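Skarnell Benchtop Forum > Maintenance and Setup > Two-arm cells

Thread: Left arm drifting toward the rail after long runs

corkwood_dan
Posted Friday, July 25, 2025

Two-arm tabletop cell, both arms on one aluminum extrusion rail along the near edge of the table, plaid pattern on the three walls. It has run fine since May. Over the last week the left arm has started reaching short. At the start of a session it meets the right gripper at the center mark. After 218 cycles or so it is short by a few millimeters, always toward the rail.

I re-zeroed it twice. Both times it was good for a morning and then came back. The right arm doesn't do it.

Controller is the Rakena board, one per arm, mounted under the base. Any ideas before I start taking the elbow apart?

mill_rat
Don't take the elbow apart. Check the base plate bolts. If the plate can rock on the extrusion, the error at the gripper gets multiplied by the length of the arm, and re-zeroing only hides it.

tinplate
Could also be the elbow getting hot. Ours lost position on long runs until we slowed the hold current down. What temperature does it report?

corkwood_dan
Elbow says 41 C after an hour, same as the right one. Bolts felt tight, but I only tried them with a short hex key.

mill_rat
Short hex key tells you nothing. Use a torque wrench and do all of them, in a cross pattern. And look at the T-nuts while you're there. If one has turned in the slot it will feel tight and hold nothing.

urnthorpe_shop
I'd look at the cables first. If the loop over the joint is too short, it pulls on the arm every time it reaches out. We had this on a cell with nearly the same layout. Photo of yours?

corkwood_dan
This is the cell with both arms reaching in to the middle. Grippers should meet on the center line when it's right.

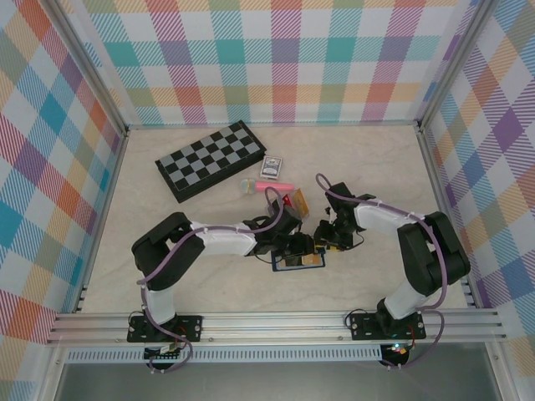 The cable ties are where they were when I built it. I did swap the left cable for a new one a couple of weeks ago and it may be a little shorter than the old one. I didn't measure it.

urnthorpe_shop
Then I would start there. Power off, move the left arm by hand to its farthest reach and feel the cable at the elbow. It should still have slack. If it goes tight before the arm does, you have your answer.

mill_rat
I don't agree. A cable that light is not going to move a joint that is holding position. It might wear out a connector but it won't give you a few millimeters. Bolts.

urnthorpe_shop
It doesn't have to move the joint. It tugs on the connector, the encoder drops a count now and then, and the error adds up. That would fit with it being fine in the morning and bad later. A loose plate would be bad all day.

tinplate
Check the error log on the Rakena board. Dropped counts show up there. You have to turn the log on in settings, it's off by default on the older firmware.

corkwood_dan
OK, turned it on and ran it through lunch. Left board logged 374 count errors. Right board logged none.

Powered down and moved the arm out by hand. The cable goes tight well before full reach. I cut the tie at the elbow, gave it a bigger loop and tied it again. Connector seated with a click that I don't remember from last time.

I also did the bolts while I was in there. One of the four on the left plate took about a quarter turn. So you both get something.

mill_rat
A quarter turn is a loose bolt. Put a paint mark across the head so you can see if it moves again.

urnthorpe_shop
Which did you do first? If you did both at once you won't know which one fixed it.

corkwood_dan
Cable first, then a short run, then the bolt. Short run after the cable had no count errors, but it was too short to say anything about the drift. Long run is going now.

corkwood_dan
Long run finished. 891 cycles, no errors on either board, grippers still on the center line. I'm ordering a longer cable anyway. Paint marks are on all the bolts, both plates.

tinplate
Turn the log off again when you're happy with it. It fills up the card and then the board hangs at startup.

mill_rat
Still say it was the bolt.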